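Toltell Wind-Up Music Box Carousel, Gift Boxed

Item 527. Sold by Fistico Gifts and Novelties. Made for us by Wada.

The Toltell Carousel is a wind-up music box with four painted ponies that turn while the tune plays. It needs no batteries and has no on/off switch. Three full turns of the key give one complete performance, at the end of which the ponies come to rest and the music stops. The carousel is a popular choice for birthdays, baptisms and first visits to a grandparent's house, and it is light enough for a child of school age to carry from one room to another.

Each carousel is shipped in its own lidded gift box with a tissue lining. Additional wrapping may be requested during checkout.
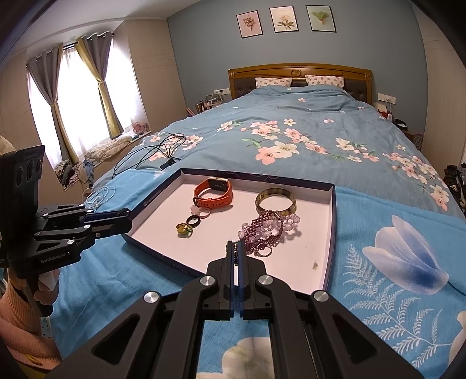

Vasseur
Product Editor, Fistico Gifts and Novelties

About this item

The Toltell Carousel replaces the earlier tabletop model, which was withdrawn from our catalog in September. Customers who own the earlier model will find that the new one is slightly taller and that the key has been moved from the side of the base to the underside. This change was made at the request of our retail partners. The old key could be bent if the box was pushed against a wall.

The canopy is striped in cream and one other color. The second color may be red, green or sky blue. We are unable to accept color requests for single orders, and the choice will be made by our packing department. Stores ordering a full case will receive a mixture of all three.

The melody is a slow waltz written for the Toltell range. It has no words and is not tied to any holiday, so the carousel may be left on display all year. A version with a lullaby is planned but is not available for order at this time.

Specifications

Type: wind-up musical carousel
Movement: spring driven, key wound
Batteries: none required
Figures: four ponies, fixed to the turntable
Playing time on a full wind: 80 seconds
Base: painted wood, felt underside
Canopy: painted tin
Packaging: lidded gift box, tissue lining
Recommended age: six years and older

How to use your carousel

Place the carousel on its side on a soft surface. Hold the base with one hand and turn the key in the direction of the arrow until you feel resistance. Do not force the key past this point. Return the carousel to an upright position on a flat surface, and the music will begin.

The turntable should not be stopped by hand while the tune is playing. If a figure catches on a curtain or a ribbon, lift the carousel away from the obstruction and allow the spring to run down before winding it again. Holding the ponies still during play may strip the small gear beneath the turntable, and this kind of damage is not covered by the warranty.

If the music plays slowly or with long gaps between notes, the carousel may be cold from shipping. Leave it at room temperature overnight and try again — in most cases this restores the normal speed.

Cleaning and storage

Dust the canopy and ponies with a dry, soft brush. Household sprays should not be used on any part of the carousel. Fingerprints on the tin canopy may be removed with a slightly damp cloth, followed at once by a dry one.

When the carousel is to be put away for more than a season, let the spring run down fully first. Store it upright in the original box. Replacement boxes are available from our parts desk under item 53 and are sold without tissue.

Safety

This item is not a toy for infants. The key can be unscrewed and should be kept away from children under three years of age. The carousel should not be hung from a crib, a shelf bracket or a ceiling hook.

Ordering and delivery

Orders for single carousels are normally packed within two working days. Orders of $100 or more are shipped without charge to addresses in the continental United States. Orders to Alaska, Hawaii and Puerto Rico are shipped at the standard rate, which is shown before payment is taken.

A gift card with a message of up to 80 characters may be added to any order at no cost. Please check the spelling of names with care. Cards are printed exactly as entered. Prices are not shown on the packing slip when the gift option is selected.
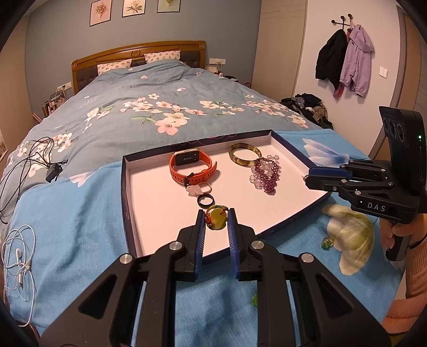 Wada: The packing department has asked us to remind customers that the carousel is sent with a paper wedge under the turntable. The wedge must be pulled out before the first winding. Several carousels returned to us as faulty still had the wedge in place, and they played correctly once it was removed.

Returns and warranty

Unused items may be returned within 53 days of delivery for a refund of the purchase price. The carousel should be sent back in its gift box, with the turntable secured. Shipping charges are refunded only where the item arrived damaged or where the wrong item was sent.

The spring movement is covered against faults in manufacture for one year. A repair will be attempted first. If the movement cannot be repaired, a replacement carousel will be supplied, though the canopy color may differ from the original. Normal wear to the paint is not covered, nor is damage caused by overwinding.

To begin a return, use the form on the Customer Service page and give the order number together with the item number at the top of this page. Please do not send any item back before a return label has been issued. Parcels that arrive without a label are difficult to match to an order and may be delayed.

For stores and gift shops

The Toltell Carousel is available to the trade in full cases only. Case orders include a printed display card for the counter. Display models may be left wound during opening hours, but we advise that they be rested at intervals during the day — a spring that is wound constantly will lose strength sooner than one in ordinary home use. Trade accounts may be opened by writing to the Fistico wholesale office, and existing account holders may order through the usual form.

Related items

Toltell Musical Snow Globe, winter village
Toltell Wind-Up Drummer Bear
Replacement key for Toltell movements
Gift wrap and ribbon set, striped

Page last revised 2024-11-13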